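The Letterer

Glória Serrano lettered the first sixteen issues of Mistadach at her mother's kitchen table in Barreto, and the rest in a rented room above a bicycle shop.

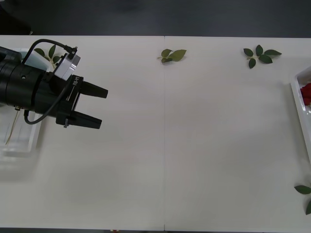

She was good at it and she was quick. A page took her an hour if the writer had kept his word about the length, and two if he hadn't. The writer was a man called Henesach. It was the only name he used, on the covers and on his invoices, and after nine years she had stopped wondering whether there was another one.

The script for issue 93 arrived in January, late, as a text file with no subject line. She printed it, because she couldn't read dialogue off a screen, and took it to the window.

It was an ordinary script for the first eighteen pages. Jatach, who could walk through any wall she had seen built, was trapped in a city older than she was. There was a chase along an aqueduct. There was a long argument with a toll-keeper, of the kind Henesach liked and the readers wrote in to complain about. Then, on page nineteen, Jatach stopped on a flight of steps and said nothing at all. She said nothing on page twenty, or twenty-one, or twenty-two. The panel descriptions went on as usual. Under each one, where the speech should have been, Henesach had typed a single dash.

Glória rang him.

"Page nineteen," she said. "Have I got the whole file?"

"You've got all of it."

"There's nothing for me to do on the last four pages."

"There's the sound of the rain on twenty-one."

She looked. There was. It was down as very small, and grey if possible.

"You'll still be paid for them," he said.

"I wasn't asking about that."

She could hear a radio at his end, and a tap running. He said the art would be with her on the Friday and that he had to go.

The art was with her on the Friday. She did the first eighteen pages over the weekend and left the last four open on the screen while she ate. They were very good pages. The artist had been on the book for two years and had always drawn as if she expected half of it to be covered up, which it usually was. Here she had been told it wouldn't be. You could see every step, and the water in the worn part of each one. On the last page Jatach sat down and put her hand flat against the wall beside her, and the hand stayed where it was and didn't go through.

Glória put the rain in. She tried it in three sizes and went back to the first.

Then she did something she had not done before. She opened the last page again and drew a balloon. It was a small one, with the tail pointing to Jatach's mouth, and it sat in the empty part of the sky above the steps. She left it blank. She moved it to the left, then lower. She typed: I'm tired. She looked at that for a while, deleted it and typed: It was here before me. That was worse. It was the sort of thing Henesach would have written five years ago, and she would have lettered it without reading it twice.

She took the balloon out and sent the pages at ten past one in the morning.

The issue came out in the spring. Some of the shops rang the publisher to ask whether there had been a mistake at the printer's, and one sent its copies back. The letters page in the next issue ran to double its usual length. A man wrote that he had bought the book for eight years and had been charged full price for four pages of nothing. A girl of eleven wrote that she had filled in the words herself in pencil, and enclosed a photocopy. Glória had to letter the letters page as well, so she read them all.

The girl had given Jatach a great deal to say. She had her shouting on page nineteen and counting her money on page twenty. On the last page, though, there was only one balloon, low down in the sky and slightly to the left, and it was empty. The girl had drawn the outline and the tail and put nothing in it.

Glória kept the photocopy. She meant to tell Henesach about it, and she did start to, on the telephone, when they were talking about something else.

"There was a letter from a girl," she said.

"The one with the pencil?"

"You saw it?"

"They send me everything." The radio was on again. "I thought you might have liked that one."

"Why?"

"You left a layer in," he said. "On page twenty-two. It was switched off, but it was in the file. The printer's people asked me what it was for."

She stood with the phone against her shoulder and tried to remember whether she had deleted the balloon or only hidden it. She had been sure. It had been ten past one.

"What did you tell them?" she asked.

"I told them to leave it where it was."

"Was there anything in it?"

"No," he said. "Should there have been?"

She said there shouldn't. He asked if she could do the next one in eight days instead of ten, as he was going to be late again, and she said she could if he kept the toll-keeper out of it. He said the toll-keeper was in it from the second page – he had a brother now, and the brother talked even more.

She wrote the date on the calendar over the desk. Downstairs somebody was spinning a wheel and letting it run on until it stopped by itself. When the script came she printed it and took it to the window. It was twenty-two pages and there was speech on every one of them, and on the last, under the final panel, Henesach had written: Jatach says something here. Your choice. Keep it short.

She read it standing up. Then she sat down, sharpened a pencil she had no need of, and started on page one.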